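Notebook, handheld gripper data, key organizer task
May, entry started 9:40, continued after lunch

Goal for today: find out if the wrist views are good enough to label the moment of grasp without using the head view. Until now we label grasp from the head camera and then copy the label to the two wrist streams. This is easy for large objects. For the key ring it is not reliable, and I suspected this already in the Elisdale set, where the small objects had the worst labels.

Task definition, so I do not have to search for it again. One key ring with tags, one stand with pegs, one pouch. The operator holds a gripper in each hand. An episode counts as complete when the ring is on a peg and both grippers are open. The order of the steps is free. I decided not to fix the order because the Silach policy learned the order and not the task, and we spent much of the winter understanding this.

Morning. Checked time alignment first. The offset between head and left wrist is stable. The right wrist had a small drift in the longer episodes. I restarted the recorder and the drift is gone, but I did not find the cause. Please, if you see it again, write the time here before you restart, so that we can compare with the recorder log.

Then recorded 19 episodes with the ring, in one block, without changing the light. Together with the earlier ones the set is now at 411 episodes. I did not yet merge the folders. The new ones are in the folder with the name Vunddale and they should stay there until the label check is finished.

Method for the check. I go through each wrist stream alone, with the head stream closed, and I mark three times: first contact with the ring, jaws fully closed on the ring, jaws open again. After this I open the head stream and mark the same three times from there. I do not look at the first marks while making the second ones. It is slow work, but I do not know a better way to have two independent labels from one person. It would be better with two persons.

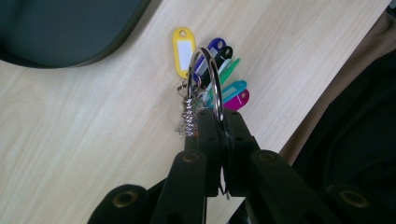
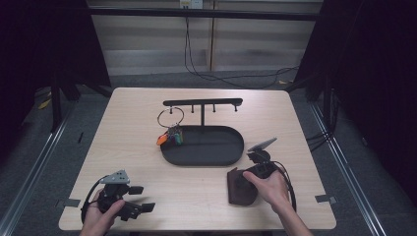 Key ring task. First: ring closed in the jaws, gripper view. Second: ring on the leftmost peg, both grippers in hand, head view.

What I found from the marks so far:

Jaws closed. The gripper view is clearly better. The ring stands up between the pads and the contact is large in the image. In the head view the ring is a thin line, and when it is in front of the light table I can only guess the moment. My marks from the head view come later than my marks from the wrist, almost always. I think this is my own habit: I wait until I see the ring move, and then I mark. So the head label is a label of "ring moves", and we have called it "grasp" in all our files.

First contact. Both views are poor. The tags spread over the ring in many ways and sometimes a tag is touched before the ring. Should this count? In the Nassar notes we wrote that contact is contact with the object, and a tag is part of the object. For a policy which must close on metal this is not very useful. I propose to split it into contact with tag and contact with ring. I wait for opinions before I change the label tool.

Jaws open again. Here the head view helps more. When the ring is over the peg, the wrist camera sees the tags well but the peg can be behind them, and I cannot say if the ring is released on the peg or only near it. From the head view the peg and the bar are easy to read. For this label I would keep the head stream as the main source.

So the result is mixed and we should take the source of each label separately. I write it in short form:
grasp closed: wrist
release: head
first contact: open question

After lunch, 13:30. Ran the automatic detector on the same episodes. It uses only the jaw opening signal and a threshold. I expected it to be worse than both cameras. For jaws closed it is close to my wrist marks, and for release it is early, because it fires when the jaws begin to open and I mark when they are fully open. This is a difference of definition and can be corrected. The detector says nothing about what is between the jaws, so an empty closing looks almost the same as a closing on a thin ring. The ring wire is too thin for the opening signal to make a clear difference. I tried a lower threshold and then it misses some true grasps. I put it back to the old value.

For the empty closings I took 90 wrist crops at the moment of closing and sorted them by eye into "ring" and "no ring". Only a few were difficult, and these were all cases with tags directly in front of the pads. This gives me some hope that a small classifier on the crop, together with the opening signal, is enough. We already have 3,895 closings in the old sets from which crops can be cut, but most of them are other objects, and I do not know how much they help for a ring. To be tested.

One more point about the stand. The pegs are equal in form, so when the head turns between two episodes it is easy to write the wrong peg number in the sheet. I corrected two lines today, both were my mistake. From now on: peg 1 is the leftmost as seen from the operator, and we count to the right. Please use only this.

To do
- crop script for all closings, wrist streams only
- change the definition of release in the detector to "fully open"
- rename the old head label from grasp to move, keep a copy of the old files
- ask for a second person to label the same 19 episodes
- look again for the drift in the right wrist, long episodes

Stopped at 17:10. Backup is running.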